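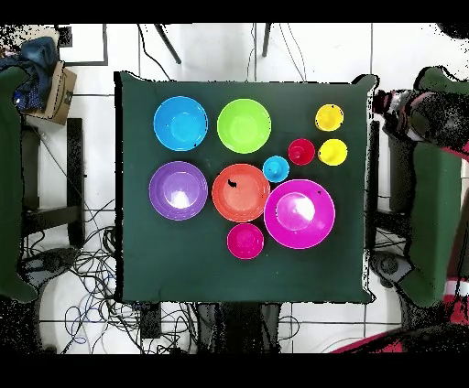
Cómo presupuestar un puesto de manipulación con un brazo robótico

Tiempo de lectura: 5 minutos

Buscar en la web... Buscar

El precio del brazo es la cifra más fácil de conseguir y la que menos problemas da después. Los presupuestos se desvían por lo demás: la pinza, la cámara, la mesa, los cables, las horas de puesta en marcha y el material que se va a manipular. Esta guía sigue el orden que usamos en Gesmont para preparar la compra de un puesto de sobremesa, desde la hoja en blanco hasta el pedido. Sirve para un laboratorio pequeño, un centro de formación o un departamento que quiere probar una tarea antes de llevarla a una línea.

Paso 1. Escribir la tarea antes de pedir precios

Redacte la tarea en una página como máximo. Tiene que decir qué objetos se cogen, de dónde, dónde se dejan y qué se considera un resultado válido. "Recoger vajilla" no basta para pedir una oferta. "Coger vasos y cuencos de plástico de distintos tamaños, colocados sueltos sobre una mesa, y apilarlos por tamaño" ya permite que un proveedor conteste algo útil.

Anote también lo que queda fuera: objetos de vidrio, piezas con líquido, trabajo con personas dentro del alcance del brazo. Cada exclusión quita líneas al presupuesto y conviene que figure en la petición, para que el proveedor no la incluya por su cuenta.

Paso 2. Elegir brazo por alcance y carga

Mida la mesa y añada la distancia desde la base del brazo hasta la esquina más lejana que deba alcanzar. Un brazo que llega justo a esa esquina llega casi estirado y con pocas posturas posibles para la muñeca. Deje margen.

Para la carga, sume el peso de la pinza, el de la cámara si va montada en la muñeca y el del objeto más pesado. Con vajilla de plástico la pinza suele pesar más que lo que coge, y ese dato se olvida con frecuencia al comparar catálogos.

Pida dos ofertas con la misma configuración. En nuestro último puesto pedimos una a Skalik y otra a Hordiienko, y solo pudimos compararlas cuando las dos incluyeron el controlador, el cable hasta el armario y la parada de emergencia.

Paso 3. Reservar dinero para la pinza y sus repuestos

La pinza decide qué objetos se pueden coger. Para bordes finos, como los de un vaso o un cuenco, suele bastar una pinza de dos dedos con apertura media y una superficie con agarre. Las almohadillas se gastan. Cuente al menos un juego de repuesto en el pedido inicial, porque pedirlo suelto más tarde cuesta más en portes que en material.

Pregunte tres cosas antes de firmar: el plazo de entrega de los dedos, si se pueden fabricar en el propio taller y si el cambio obliga a recalibrar.

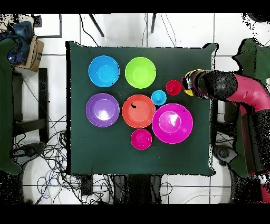
Paso 4. Presupuestar las cámaras como partida aparte

Una cámara elevada da la vista general de la mesa, y una fija a un lado ayuda con las pilas y con los objetos que se tapan entre sí. Si la tarea incluye apilar, calcule dos desde el principio. Añadir la segunda a mitad de proyecto supone otro soporte, otro cable, otra calibración y a veces otro puerto en el ordenador.

Las cámaras de profundidad tienen dificultades conocidas con el plástico brillante y con los bordes del propio brazo, donde faltan datos. Pida una unidad en préstamo y pruébela con los objetos reales. Trendisby nos dejó una durante la fase de oferta y con eso descartamos un modelo más barato.

En la hoja de cálculo, la partida de cámaras debe llevar:

- Cámara y cable de datos de la longitud necesaria
- Soporte rígido, separado de la mesa
- Patrón de calibración
- Iluminación, si la del techo produce reflejos fuertes
- Horas de montaje

Paso 5. Mesa, tela y objetos de prueba

Parece la parte menor y es la que más se toca cada día. Una mesa estable importa más que una mesa bonita. Cúbrala con una tela lisa de un solo color, mejor mate, que contraste con los objetos. Compre tela para dos cambios, porque se arruga y coge pelusa.

Para los objetos, compre de más. Nosotros trabajamos con un lote de 16 piezas de plástico de colores, entre cuencos y vasos, y sacamos a la mesa solo las que pide cada prueba. El resto queda de reserva. Los juegos de tamaños graduados son cómodos porque permiten ensayar la misma tarea con varios diámetros.

Tenga en cuenta los casos incómodos al elegir: piezas que ruedan, vasos tumbados, cuencos que se tapan unos a otros. Si el lote solo contiene piezas fáciles, la estimación de horas saldrá corta.
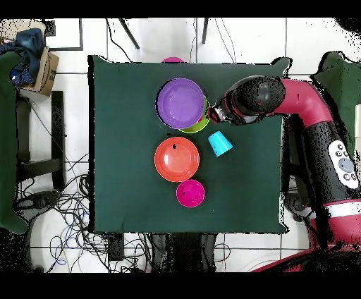
Brazo rojo y negro sobre la mesa de tela verde, con un vaso cian tumbado.

Paso 6. Cables, suelo y armario

Dibuje el recorrido de los cables antes de comprar. Alimentación del brazo, datos de las cámaras, red, parada de emergencia: todos llegan a la misma esquina y suelen acabar en el suelo. Una canaleta baja y unas bridas de velcro cuestan poco, pero si no están en el pedido no se compran nunca.

Compruebe además la toma eléctrica y el sitio para el controlador. Si hay que mover un enchufe, pida presupuesto a mantenimiento con antelación. En nuestro caso fue la partida que más tardó en aprobarse.

Paso 7. Horas de personal

Separe el montaje de las pruebas. Para un puesto como el descrito reservamos 40 horas de montaje y calibración, con el material ya recibido. Para las pruebas, fije un número de repeticiones por tarea y multiplique por el tiempo de una repetición completa, incluida la recolocación de las piezas. Nosotros planificamos 50 repeticiones por tarea.

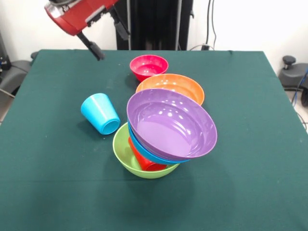

La recolocación es la parte que casi siempre se calcula mal. Apilar lleva más tiempo que dejar un objeto en la mesa, y deshacer una pila inclinada y volver a la posición de partida también consume minutos de una persona. Cronometre unas cuantas repeticiones a mano, sin robot, y use ese tiempo como mínimo.

Paso 8. Cerrar la hoja y pedir

Ordene las partidas por plazo de entrega y no por importe. Lo que tarda más se pide primero, aunque sea barato - los dedos de la pinza suelen estar ahí. Añada los portes, los impuestos y una reserva para imprevistos, en una línea visible.

Si el presupuesto se cierra en noviembre, confirme por escrito qué proveedores pueden facturar antes de fin de año. Guarde las ofertas descartadas junto con la hoja; harán falta cuando haya que ampliar el puesto.

Artículos relacionados

Comprar o alquilar un brazo para una prueba corta
Plantilla de petición de oferta para pinzas de dos dedos
Qué preguntar sobre la garantía del controlador
Soportes de cámara: medidas y tornillería
Cómo calcular el coste anual de mantenimiento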